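Notebook, bench 3
2019-03-13

Dough again. Second round with the Durnska starter, the one that is supposed to be ninety years old. I would like to see the paperwork on that. A starter is flour and water and whatever lives on the flour you fed it last week, and ours has been fed from the same Proda sacks as everything else in the building since it got here. If there is anything left in the jar from before the war I'd be surprised, and I have no way of checking from this bench.

The claim we're meant to be looking at is the one in the Clernum note: that a long cold proof with this starter gives a more open crumb and a "cleaner" sour than our house culture does. The first part can be measured, more or less. The second can't until somebody says what clean means. I wrote to ask and got back a paragraph with the word clean in it twice.

What I did. One batch of flour, one bag, opened this morning. House culture and Durnska fed at the same time from the same water, both left on the shelf by the boiler cupboard. Both doubled before lunch. The Durnska was ahead by a bit, but it was also on the side nearer the pipe, and I only thought of that afterward. Next time swap them halfway. I said this last time too, according to my own page.

Mixed by hand, same order for both, salt held back until after the rest. The Durnska dough felt slacker. I wrote that down before I looked at the tape on the tub, and then spoiled it by noticing that the smell gives it away anyway. So the blind part of this is not very blind. Grigore suggested a clothespin. He may be right.

Shaping went fine. I did not use the new linen because it sheds. Rice flour on everything, more than I'd like, brushed off later.

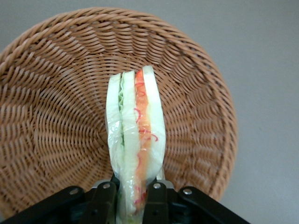
Grigore Crăciun read the page over lunch and said the trouble was upstream of all this, that two starters kept in one room on one flour will be the same starter by September, and if I wanted a real comparison I should have baked on the day the jar arrived. I told him the day the jar arrived it smelled of nail polish and would not have raised a pancake. He said that was data as well. Fair enough, though it's not data Clernum will want to print.

I half agree with him about the drift. I don't know that it happens as fast as he thinks, and neither does he. The people who swear that cultures merge and the people who swear that they stay true for a century have about the same amount of evidence, as far as I can find, and both groups sell jars.

Back to the dough. Into the cold room after shaping. The display on the door and the probe inside still disagree, and I trust the probe because it's the one we checked in ice water. Mac Carthaigh were supposed to send a man to look at the door seal. No man so far. If the cold room is running warm then "long cold proof" is just "long proof," and I suspect that explains a good part of last week's result, the big holes under the crust that everybody was so pleased with. Those weren't an open crumb. That was a loaf on its way to falling flat, caught early. Cut one lower down and it was tight as a sponge.

Photographs of last week's slices are no use for settling it. Everyone cuts through the best part of the loaf. I've done it myself. For this round: cut at the midpoint, measured with the ruler, no second cut if the first one is ugly.

On taste. I'd like to drop the word sour from the sheet and ask people only whether two pieces are the same or different. Three pieces on a plate, two from one loaf and one from the other, pick the odd one. If they can't pick it, there's nothing to argue about. Béla objects that this is dull for the tasters. He's been calling the Durnska bread "nutty" since before it was baked.

Weights: pieces scaled at 247 g, which is an odd number and comes from dividing up what was in the bowl. I didn't want to make a fresh batch just to get something round. It means today's loaves can't be set next to last week's for height. They can be set next to each other, and that's all I need.

Flour note. The Proda bag is from a new lot and takes more water than the old one. I noticed it in both doughs, so it doesn't favor either, but anybody who repeats last week's recipe by the numbers is going to get something stiff. Grigore please note before you do the rolls.

What would change my mind: the odd piece picked out correctly by most people, twice, on different days, with the jars swapped on the shelf and the cold room fixed. One good-looking loaf won't do it. Also I'd want somebody else to do the shaping at least once. My hands know which is which by now and I can't promise they're fair.

To do
Ring Mac Carthaigh about the seal.
Ask Clernum where their loaves were proofed and at what temperature, in degrees.
Move the shelf away from the pipe, or move the jars.
Label tubs with letters. Béla to hold the key and not tell me.
Save a spoonful of each starter in the freezer, for Grigore and his September theory.

Bake tomorrow, first thing, both in together, swap sides halfway through.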